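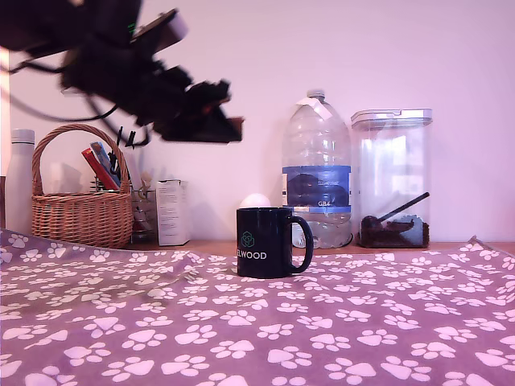
2 min read

2022-11-08

Valtasley Issues Planning Guide and Fixed-Price Site Package for Tabletop Robot Arms

Valtasley today released a planning guide for organizations that intend to buy a single robot arm for light tabletop handling, together with a site package that bundles the preparatory work under one price. Both are available now to buyers of the Polar arm and to buyers who have not yet chosen a supplier.

The guide covers the period between the first budget request and the purchase order. It is written for facilities and purchasing staff, and assumes no background in programming.

Budget lines

The guide divides the cost of a tabletop cell into 33 line items. The arm and gripper account for two of them. The remainder cover mounting, power, cable routing, workstation computing, spare fingers, operator training, acceptance testing and service after the warranty period. Each line is marked as a one-time or recurring cost, so that recurring items can be moved to an operating budget at the time of the request.

Spare gripper fingers are listed separately from the gripper. Valtasley recommends that they be ordered with the arm, as a later order carries its own shipping and handling charge.

Surveying the objects

A large part of the guide concerns the objects to be handled. Mugs with loop handles, baskets with tall arched handles, clear containers with clip-on lids and large water bottles each place different demands on jaw opening, approach angle and payload. Buyers are asked to complete an object sheet before requesting quotations. The sheet records width at the grip point, weight when full, surface finish and whether the object is transparent.

Clear plastic receives its own section. Transparent walls and reflections can affect depth sensing, and the guide advises buyers to request a supplier trial with their own containers before committing funds. Soft coverings such as tablecloths are also addressed. A cloth that folds or bunches changes the height of the work surface, and the object sheet has a field for it.

Cable routing is treated as a planning item — it is priced before installation and drawn on the site plan. The plan must show the full reach of the arm, the cable path behind it and the position of any shelf or wall within that reach.

Site package

The site package consists of a survey visit, a written layout, a completed object sheet and an acceptance test procedure. The price is $1,000 per cell, and the full amount is credited against a Polar arm ordered by the end of the following July. Travel outside the standard service area is quoted separately.

Layouts are produced in Dzene, the company's planning software, and are delivered as printable drawings. Acceptance results are recorded in Teltomer, which is included with the package for up to two years. Buyers who select another supplier's arm may keep the layout, the object sheet and the test procedure.

Availability

The planning guide is free of charge and can be requested through the Valtasley sales office. Site packages may be ordered immediately. Survey dates are assigned in the order in which completed request forms are received.

About Valtasley

Valtasley supplies robot arms, grippers and planning software for small-scale handling work. Its product lines include the Polar arm, Dzene layout software and Teltomer test records.

Media and purchasing inquiries: Valtasley sales office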